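## What went wrong with the left-hand gripper, and what we're doing about it

*From the desk-clearing group, March 27, 2024*

Several of you stopped me in the corridor to ask why recording came to a halt for a while, and I gave each of you a slightly different answer depending on how much coffee I'd had, so I'm going to set it down properly this time. Do make yourself comfortable, as I've never been good at keeping these short!

Most of you know that we've been collecting demonstrations at the ordinary office desks, with people holding a gripper in each hand and doing small everyday jobs among the keyboards and cables. The Steromska project needs them for teaching a two-armed robot to tidy a workstation without pulling anything over. By the end of January we had 334 recordings, and we were rather pleased with ourselves.

Then Feng-yi Ho began playing some of them back on the robot, at slow speed and with the stop button under her thumb. The right arm behaved beautifully. The left arm came down on a mouse as it should, closed its fingers, and carried on closing. It squeezed until the motor current limit cut in, and the mouse shot out sideways and landed on the floor a good way off. She reset everything and tried a second recording, this time with a cup of pens, and the cup cracked down one side. At that point she very sensibly switched off and came to find me.

I'll admit that my first thought was the robot. We'd had the left wrist apart over the winter and I was quite ready to blame my own handiwork. Odette Chauvin was kinder, and more methodical, and asked to look at the finger widths in the recordings before anybody picked up a screwdriver. She put the early ones next to the late ones, and the left-hand width drifted steadily downwards from one to the next. By the last of them, the file claimed the fingers were tightly shut while the operator was plainly holding something as thick as a tube of glue.

The culprit was a small screw. The finger width on the left-hand tool is read by a sensor on a little shaft, and the grub screw that holds the shaft had worked loose, so that each firm squeeze let it slip by a hair. The person holding the tool feels nothing at all. Their hand does the right thing every time, and it's only the number going into the file that is wrong. Robots are trusting creatures and believe the number.

Feng-yi and Odette have since been back at the desks with both tools, going through the whole business afresh and keeping to the long row where most of the earlier recordings were made.
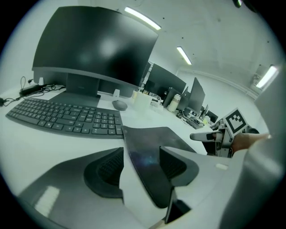 **Was anyone in danger?**

Nobody was hurt, and the robot was running at its slowest setting with everyone outside the taped line. We are still treating it as a safety matter, as a mouse flying off at full speed towards someone's face would have been a very different story, and the next object might have been made of glass.

Now, the recordings. We went back through all of them, and 55 have a left-hand width we can't trust. I had hoped we might correct them with some clever arithmetic, and Odette spent a patient afternoon trying, but the slip wasn't even - it depended on how hard each person happened to squeeze - so they've been moved to a separate folder and won't be used for training. Please don't copy them back, however tempting it is when you're short of examples. The right-hand tool was checked in the same way and its numbers are sound.

The other thing we looked at was the position markers. If a marker cube gets knocked round on its mount, the computer's idea of where the hand is goes wrong as well, and an arm that's mistaken about its height could press down into a desk. Ours turned out to be fine, I'm glad to say. All the same, it made us think about how a session begins, and we've settled on a starting position that everybody will now use. You sit squarely at the desk, bring both grippers down to its near edge with the marker cubes in clear view, and hold still while the software takes its zero. It feels a bit like waiting to be allowed to start a piano exam, but it's over quickly, and a mouse pad makes a handy place to aim for.

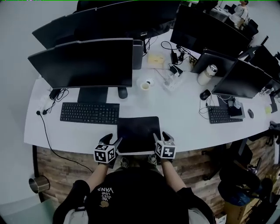 ### New habits for everyone who records

- Before you start, close the fingers fully and then open them fully, and look at the two readings on the screen. If either one has moved from the figure on the card, stop there and fetch Feng-yi.
- Do the same again when you finish, and save both checks along with the session. It was the missing end check that let this run on for so long.
- Give each marker cube a gentle twist. If it moves, the tool is out of use until it's been tightened.
- Put down any tool that has been dropped, even onto carpet, and say so. You won't be told off.
- Keep hot drinks off the stretch of desk you're recording at.

On the robot's side, Feng-yi has lowered the grip force limit and added a warning that sounds when the fingers are still being told to close after they've met something solid. She has tested it on a sponge and on an old mouse, and it stopped promptly for both. There'll be no full-speed playback until she and Odette have each signed off the new set.

We've also written to Rerker, who supplied the tools, to ask whether a thread-locking compound should have gone on that screw from the beginning. They've been very civil and are sending 2 replacement shafts with a flat cut into the side, so that the screw has something to bite on. Once those are fitted we'll need people to come and re-record the lost sessions, and I'd be so grateful for new hands as well as the usual ones - left-handers particularly, as we have hardly any. Leave your name with Odette, and she'll find you a slot.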